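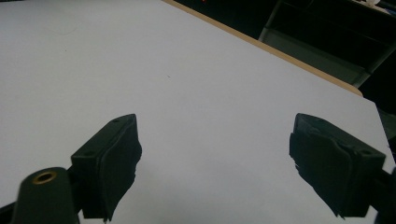 Wouter Verschueren wrote to ask whether anyone in their right mind takes a train to Limthorpe to look at tables, and if so, would I please tell him what the white ones are like, as he has been promising his wife a new kitchen table for longer than he cares to say. Well, Wouter, I do, I did, and I'm going to tell you at some length, so put the kettle on.

Kollbridge opens its table works to visitors in August, when the cutting shop is quieter and half the regular people are off at the seaside. I'd meant to go last summer and the summer before that. The station is a pleasant one, with geraniums, and the walk to the works goes along the canal and past a bakery where I bought two cheese scones (one for the walk and one for later, and later came rather quickly). You go in at the side gate, not the big front one, which has a sign on it that sends you round to the side gate.

There were 53 of us on the list for the morning, and we were split up at the door according to whether we wanted to start with the timber or the finishing. I chose timber. I always choose timber! It smells wonderful in there, like a pencil case, and the man who took us round let us handle the offcuts and told us which ones would go to the school down the road. He had a lot to say about ash, and how it behaves when it has been hurried through the drying shed, and I could have listened to him all morning.

After that came the gluing room, which was warmer and much less romantic, and where I learned that I have been using too much glue for most of my adult life. A thin even coat, clamps left alone overnight, and no fiddling. A lady near me was writing everything down in a tiny notebook and asked how thin was thin. Thin enough to see the wood through it, they said, and she wrote that down as well.

The white tables, then, because that's what Wouter wants to know about. I hadn't expected to care for them. I grew up with a dark table with barley-twist legs and a burn at one end, and to my mind a white table belonged in a dentist's. But they grew on me. It's a soft sort of white, smooth without any gloss to it, and on the far side there's a narrow edge strip in a light wood colour that stops it looking clinical. I kept going back to that strip. It's such a thin line of tan, and yet it makes you think of a kitchen straight away. In the light they had that morning the white looked very slightly grey, and cooler towards one corner, and I'd want to see it at home beside my yellow walls before I committed myself.

A plain white top does show things, mind. There was one tiny dark speck near the middle of it and my eye went there every single time, as it would to a poppy seed on a clean plate. If you live with toast, Wouter, and I believe you do, think about that. At my own table there could be half a loaf's worth of crumbs before I noticed.

We were then taken up to what they call the long room, where the Clellareck range is laid out for people to sit at. I liked that they let you sit. In most shops you perch for a second and feel watched, but here there were chairs of every height and we were left to get on with it. I sat at a round one for a good while with my coffee and decided that round tables are for people who have fewer newspapers than I do. The oblong one with the drop leaf was more my kind of thing. It cost 534 pounds, with the chairs extra, and the leaf went up with a proper firm clunk. Next to it was a dining table at 1200 pounds which everybody stroked and then walked away from.

A few things I asked about, and what I was told, in case it helps anyone else who is choosing:

- Wipe a white top with a damp cloth and a drop of washing-up liquid. No scouring cream, however much you are tempted.
- Tea can stay on it for an hour or so without worry. Turmeric can't.
- Always use a mat under a hot dish. They were quite stern about this.
- Lift the table to move it, with a person at each end. Dragging loosens the legs.
- Keep one spare leg bolt in a drawer. They give you one, and I was told that most people lose it in the first week.

Lunch was in the old pattern store, soup and bread and a very good fruit cake, and I shared a bench with a couple who had come to look for a desk and had fallen out, gently, over drawers. She wanted none and he wanted as many as could be fitted in. By the time the cake arrived they had agreed on 3, and I felt I'd seen something rather nice happen.

In the afternoon there was a small display about Bouvier, the workshop that stood on the site before Kollbridge took it on, with hand planes and order books and a wonderful old ledger full of complaints. One customer had returned a washstand because it was "too cheerful". I read that page twice. The handwriting was beautiful, and somebody had pencilled a reply in the margin offering to stain it darker at no charge.

I didn't buy a table. I came away with a tin of wax and a bag of ash offcuts that I shall make into something, possibly coasters, and a leaflet with the measurements for the white top, which I've folded into an envelope and will post on to Wouter this week. Measure your doorway before you measure your kitchen - that was the last thing they told us, and I wish I'd heard it before the business with my sideboard.

If you're going, the half past nine start is the one to book, as the cutting shop stops at noon. There's a step down into the gluing room that is easy to miss, and the scones sell out early.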